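From: Shewit Zeleke
To: trail-list
Date: 2019-09-24
Subject: Re: [trail-list] Water on the Dresier loop?

On the list, Natnael Ejigu wrote:

> Hi all, my sister and I are thinking of walking the Dresier loop
> from the Tovville end, two nights, maybe three if her knee
> complains. The old guide sheet shows a spring below the second
> saddle and a tap at the Asfaw hut. Are either of those still
> running? I would rather not carry four days of water up that
> first climb if I can help it. Also, is it worth taking a filter
> or are tablets enough? We have done day hikes for years but
> this is our first time sleeping out.
>
> Natnael

Natnael, oh, you two are going to love it! I was up there with Wondimu Moges just before the rain and I have been boring everyone with it ever since, so thank you for giving me an excuse.

Water first. The tap at Asfaw was running fine when we came through, good strong flow, and the hut log had people filling up there all season. The spring below the second saddle is another story. We found it, but it was a dribble into a muddy patch and it took us ages to fill one bottle. I would treat it as a bonus and plan as if it isn't there. What the old sheet leaves out is the creek at the bottom of the long switchbacks, on the Clusisville side. You cross it twice. Fill up at the second crossing, where it comes down over rock, because the first one is right where the cows stand.

Filter or tablets: I take both, but if you only want to buy one thing, get the filter. The creek has a lot of silt in it and tablets won't do anything for that. Keep the filter inside your jacket at night if it gets cold. Henok Gebremichael froze his in February and had to throw it out.

As for what to carry it in, I am a huge fan of plain plastic bottles. They weigh next to nothing, you can see how much you have left, and if the threads match they screw straight onto a squeeze filter (check at home, please, not at the creek). Bladders are lovely until they leak into your sleeping bag.

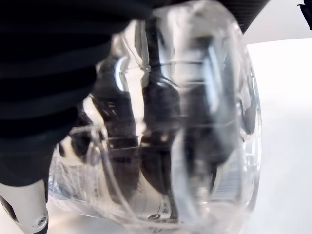
Clear plastic bottle, on its side.

For the amount, I start from the Tovville end with three liters and drink a good half liter before I even put the pack on. The trailhead sits at 1,620 feet and the first saddle is 2,298, so it isn't a giant climb on paper, but there is no shade at all and it faces the sun the whole morning. Go early! We left in the dark and were on top eating oranges while it was still cool, with the whole valley full of mist. Best breakfast I've had all year.

If your sister's knee is a worry, think about going the other way around. The descent into Tovville is long but even, and the Clusisville side has those high log steps that are so much kinder going up than coming down. Poles help a lot. I have a spare pair you can borrow, just write to me off list.

Sleeping: the hut is first come, first served, and there is flat ground for tents behind it. Pitch on the uphill side of the big fig tree — the lower side looks softer, but it collects every drop of rain on the hill. Ask me how I know.

And bring liner gloves! I know it sounds silly for a fall trip, but mornings up there are cold and it is miserable trying to work a stove or a tent zipper with numb fingers. Thin ones are plenty.

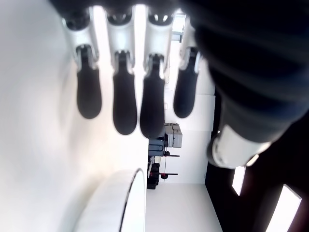

Robotic fingers above a white cup

The next group overnight is still open, by the way, if you'd both like company for your first one. Tsion Kahsay is leading and she goes at a very friendly pace, with long stops for birds. The hut fee is 40 a head, paid at the box by the door, and she likes to have names early so she can sort out rides. Reply to her, not to me, or I will lose it.

One question back to you: which guide sheet do you have? If it's the one with the green cover, the turn after the quarry is wrong. Keep left at the wall and walk another 200 yards before you start looking for the marker. Wondimu has a corrected copy and can scan it.

Have a wonderful time, and please write to the list when you're back, I want to hear all about it!

Shewit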